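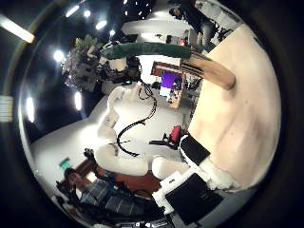 Wendelin Fuchs maintains that a machine can be said to do a chore on the day its owner stops thinking about the chore, and not one day sooner. By that measure, Fuchs adds, the dishwasher does the dishes only if you leave out the loading, the unloading, and the pan that never fits.

It is a grumpy standard, and this chapter adopts it.

Chapter 7
Chores: Are We There Yet?

The earlier chapters dealt with machines that do one thing to one kind of object in one place. They weld a seam, fill a bottle, stamp a lid. They do it all night and don't ask for coffee. If you finished Chapter 6 with the feeling that automation is a solved problem and you might as well take up gardening, you are the reader we had in mind when we wrote Chapter 7.

A chore is a different animal. Consider the instruction "put the tools away." A ten-year-old understands it perfectly and ignores it. A machine needs to know what counts as a tool, where away is, whether the thing with the wooden handle is a tool or somebody's lunch equipment, and what to do when the drawer is already full. Then it has to pick the thing up. Picking the thing up used to be treated as the easy part, mostly by people who had never tried to program it.

Start with a rod that has a handle on one end. You would take hold of it without looking. Your fingers would find where the weight was and shift before you knew they had shifted. A robot hand has to settle on a spot and an angle, close with enough force to hold and not so much that it crushes anything, and then cope with the fact that the rod has rolled a little. Everything after that (lifting, turning, setting down, letting go) is a fresh chance for embarrassment. Letting go is underrated. We return to it in Section 7.4.

7.1 The Camenzind list

Throughout the chapter we use a set of household and shop-floor jobs known as the Camenzind list. It has 173 entries, running from "wipe a table" to "sort the screws somebody dumped in a coffee can." Each entry is scored three ways: done unattended, done with a person standing by, or not done. The list was drawn up for a workshop in Trestbridge and has been argued over ever since, chiefly by people whose machine was scored in the third column.

At the most recent scoring, 28 of the entries were marked as done unattended. Before you cheer, look at which ones. Most are floor jobs, and floors are flat, stay where they are, and never come in an unexpected size. The bulk of the list sits in the middle column, with a person standing by. Students tend to read that column as "nearly there." Read it as "two workers, one of whom is on wheels."

7.2 Two cases

The Vinside trial put a single-arm machine into a small repair shop and asked it to return hand tools to a rack at closing time. A person needed 16 minutes for the job, grumbling included. The machine took most of the evening, and on its best night it left 30 tools on the rack and one in the sink. The shop had no complaint about the rack. It did ask that the sink be looked into.

Skerkanlow went the other way. Its engineers changed the chore until the machine could do it: a marked outline for each tool, one fixed height, nothing loose on the bench after five o'clock. The success rate climbed nicely. So did the amount of tidying the staff had to do before the tidying machine could begin — a cost that appears in none of the published tables, and one you will be asked to estimate in Exercise 7.6.

Keep both cases in mind as you read. Nearly every demonstration you will see in your career is some blend of the two, and it helps to ask early who set the table.

7.3 What "yet" means

When a speaker says that robots cannot fold laundry yet, the word is doing a good deal of unpaid work. It may mean that the hand is too clumsy, that the machine doesn't know what it is looking at, that it can manage one shirt but gets lost in the pile, or that it folds beautifully at a price that would buy you a new shirt each morning. These are separate problems with separate remedies, and throwing money at the first will do nothing for the fourth. We take them in that order, beginning with the hand.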